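Home > Table things > Backdrops and lettering

How to put up a cloth backdrop with bubble letters behind a kitchen table

Posted by Beat Sutter in December
3,755 views

A plain cloth behind a table is the cheapest way I know of making ordinary kitchen stuff look as if somebody meant it. It hides the radiator, the calendar from the garage and whatever you call the colour your landlord chose. Add a word or two in fat, rounded letters and you have a stall, a birthday tea or the corner of a school open day, depending on who turns up.

I have put up a fair number of these, mostly in the hall at Sturnen, where the walls are held together by old drawing pin holes. The method below works on plaster, on a pinboard, or on a line strung between two chairs if you trust your chairs.

What you need

Black cloth, wider than the table by at least an arm's length on each side
Thick paper or thin card in a few pale colours
A darker or whiter sheet for the outlines
Dressmaker's pins
Strong tape or a clothes line
Scissors you don't mind ruining
A mat in one loud colour
The things you want on the table

I buy the cloth off the end of the roll at Brakidach, where they will tell you it's the wrong sort for curtains. Say yes, you know.

1. Hang the cloth

Start at the top middle and work outwards. People start at a corner, pull hard, and find they have a tidy left side and nothing at all on the right. Tape or peg the middle, then each end, then fill in between.

Let the bottom drop behind the table and down past the edge. If you can see a strip of wall between cloth and tabletop, that strip is all anyone will look at for the rest of the afternoon.

Now, creases. Iron the cloth if you enjoy ironing. I hang mine the night before and hope, and then I push what's left into loose folds so it looks like drapery. Black is kind in this respect. White cloth remembers everything.

2. Choose a short word

Shorter than that.

Every letter has to be drawn, cut, outlined and pinned by someone, and that someone is going to be you, at about eleven at night. My niece once asked for "Congratulations" and got "Well done", and was perfectly happy with it.

If you have two words, make one the boss. Put the big one low and central, where the eye lands, and run the smaller one over the top in a curve. Two words at the same size look like a notice about parking.

3. Draw and cut the letters

Bubble letters are forgiving because they have no straight edges to get wrong. Draw the letter as a thin stick in pencil, then draw round it as though it had been left in the bath. Round off all the corners. The hole in an "a" can be much smaller than you think.

Cut the letter out, lay it on the outline sheet, trace round it about a finger's width out and cut again. Glue one on the other. A Kitix glue stick is what I use, mainly because I bought a box of them and they won't run out. Leave the outline off the small word if your patience has gone.

Keep the colours pale. Cream, pink, peach and light blue all show up well on black. Navy does not, and I have the letters in a drawer to prove it.

4. Pin them up

Lay the whole thing out on the floor first. Then pin the middle letter of the big word, and place the others either side of it. Measuring from the left is how you end up with the last letter round the corner.

For the curved word, tilt each letter a little so that its feet follow the arc. Pin the first and last, stand back, and fit the others in between. Use two pins to a letter, near the top. With one pin it will swing, slowly, until it looks drunk.

Pin through the cloth only, angled downwards, and keep the points away from the front. If there are children about, use small loops of tape on the backs and accept that you will be picking an "s" off the floor at some stage.

5. Lay the table from the back

Put the taller things further back and to the sides, and leave the space under the lettering fairly low. Nothing should poke up in front of a word unless it's worth more than the word.

A toaster is a good thing for one side. It's square, it's heavy, and with a couple of slices standing up out of the top it looks busy without doing anything. Many of us aspire to this. Unplug it and tuck the flex behind.

In the middle, go for things with several colours in a small space. A divided tray of dried beans and grains does this nicely: dark red-brown in one corner, green mung beans in another, pale soybeans in a third. A light blue plate next to it cheers up anything brown you care to put on top, and most food people bring is brown.

Last comes the mat, across the front, with one plain object on it. A big clear jar suits an orange mat, as the colour shows round the foot and does the decorating for you.

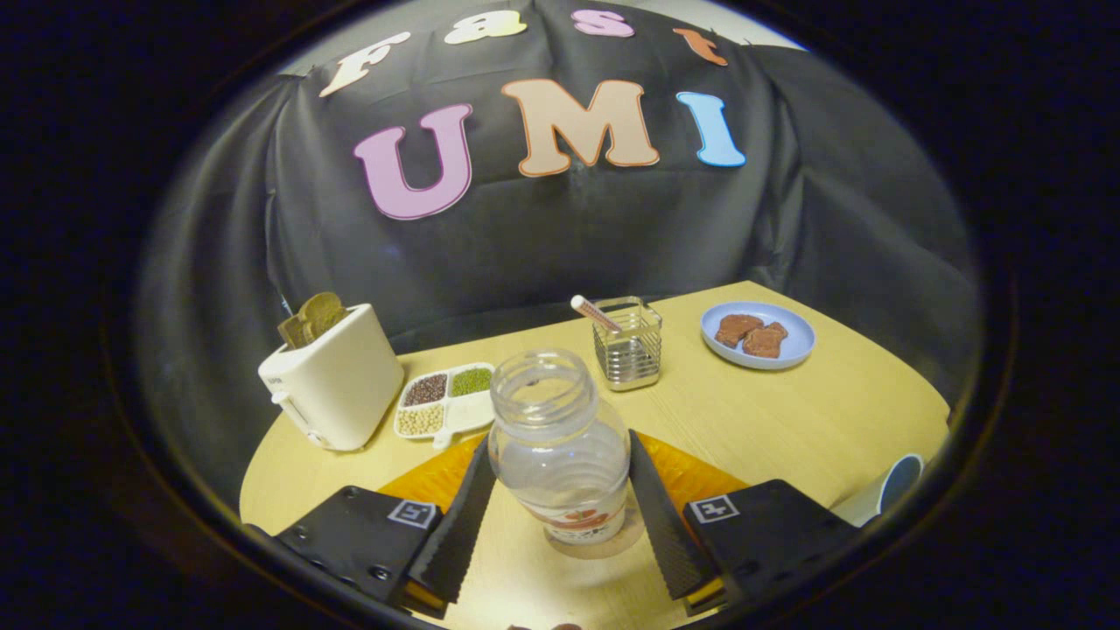
6. Stand where your guests will stand

Go to the door and look. Then crouch, if your guests are going to be about that high. You are checking for three things, and only one of them is the letters.

First, can the words be read in a single glance? If the pale ones run together, spread them a bit or swap two colours over. Second, is there a clear gap between the objects? A table that looked generous from close up can look like a removal from across the room. Third, is the light bouncing off anything? Plastic and glass will pick up a window wherever you put them, but turning a jar a few degrees can shift the worst of it off the label.

Move one object at a time. If you move everything you will get a new table with new faults, and it will be midnight.

7. Taking it down

Pins first, into a lid or a saucer, and count them if there is a dog. Letters next, flat, in the order they came down, between sheets of newspaper. I keep mine in an old Kaewsai rice sack with the word written on the outside, having once opened four sacks to find an "M".

Fold the cloth. It will be creased next time whatever you do.

Dried beans can go back in their packets if they've stayed clean and nobody has mixed them. Mixed ones can be soup, though mung beans cook a good deal quicker than soybeans, so it will be a soup with opinions.

Questions people have sent in

Can I use a bedsheet? Yes, a dark one. Fitted sheets are a misery, as the elastic pulls the bottom corners forward like a sulking ghost.

How long does it take? Allow 5 minutes for the cloth and the rest of the evening for the letters.

Will felt do in place of card? It hangs well and travels better, but the glue soaks through, so stitch the outline on or leave it off. Test a scrap first.

Next page: Tablecloths that won't slide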